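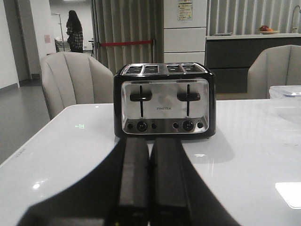
Why does a robot arm need to know how old its pictures are?

The age of a picture tells the software where the arm was when the picture was taken, and without that the position of anything seen in it will be calculated wrongly whenever the arm is moving.

This post sets out the changes made to the timing code in Stunel during May. It is intended for those at Biltinthorpe who maintain their own branches, and for the few readers who have written to ask why old recordings are now refused by the replay tool. The views expressed on design are my own.

Background

Stunel takes in two streams. The first is the set of joint readings from the arm. The second is the video from the camera at the wrist. Both streams are stamped with a time and passed on to Nông, which finds objects and places them in the coordinates of the table. Rindier then plans a path to them.

Until this spring each picture was stamped on arrival at the computer. Joint readings were stamped by the arm controller, at the moment they were taken. The two clocks were compared once at start-up and the difference was stored. We regarded this as adequate for a long time, and for slow work with a pause before every grasp it was. The arm stopped, the picture caught up, and the answer was correct.

The fault became apparent when Rindier was permitted to correct its path during the approach. A picture stamped late is matched with a joint reading that is too new. Nông then places the object further along the direction of travel than it should, and Rindier steers towards a point which moves as the arm moves. The effect was small on a straight approach from the front and considerably larger when the wrist turned. Several of us spent time adjusting the camera calibration, and I regret to record that I adjusted it twice in opposite directions.

What has changed

Pictures are now stamped by the camera at the middle of the exposure. Where a camera cannot supply this, Stunel takes the arrival time and subtracts a delay held in the settings file. The delay must be measured for each camera. There is no default value, and Stunel will not start without one.

The clocks are now compared continuously. Each comparison is written to the recording next to the data, so that a later reader can see how far the clocks had drifted at any point. A drift of more than 6 milliseconds raises a warning. I would have preferred a stricter limit, but the older computers could not hold it.

Joint readings are kept in a buffer of 1,000 entries. When a picture comes in, Stunel looks for the readings on either side of its stamp and works out the pose between them. If the stamp falls outside the buffer, the picture is dropped and the drop is recorded. It was previously matched with the nearest reading, whatever the gap, and this accounted for some of the strangest entries in our logs.

Finally, Rindier now receives the age of every object position together with the position itself. It may decline to use one. At present it does so when the age exceeds 900 milliseconds, after which it holds the last accepted path and slows down. The figure is generous and I expect it to be reduced. 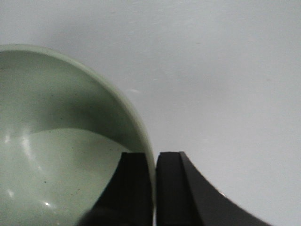

Wrist view with the pair of fingers beside the pale green bowl.

Checking the result

Round, plain objects are a demanding test of this part of the software. A bowl offers Nông very little apart from its rim, and near the fingers a portion of the rim may be hidden. The fit then rests on a short curve. If the pose attached to the picture is wrong as well, the fitted centre shifts from one picture to the next, and it becomes hard to say which of the two faults is responsible. A toaster is easier in this respect. It has straight edges, levers and knobs, and a timing error appears as a clean sideways shift. Brushed metal brings its own difficulty with reflections, which Nông handles by giving less weight to the middle of a shiny panel and more to its outline.

Hằng Quan wrote the replay check that separates the two. It takes a recording, moves all the picture stamps forwards and backwards in small steps, and reports the offset at which the object stays most nearly still on the table. A correct recording gives its best result at zero. The check was run over 246 recordings from the archive, and those which could be repaired with a single fixed offset have been given one in a separate file. The originals have been left alone.

Action required

Branches that read the old stamp field should be moved to the new one before the next merge. The old field is still written, but it holds zero. Recordings without a clock comparison will be refused by the replay tool unless the legacy option is given, and results obtained under that option should be labelled as such in any report.

The measured delay should be taken again whenever a camera, a cable or the picture size is changed. The procedure is in the Stunel notes, under setup.

Work on the hand-over between Nông and Rindier when the object leaves the view has not begun. Comments on that subject would be welcome, preferably with a recording attached.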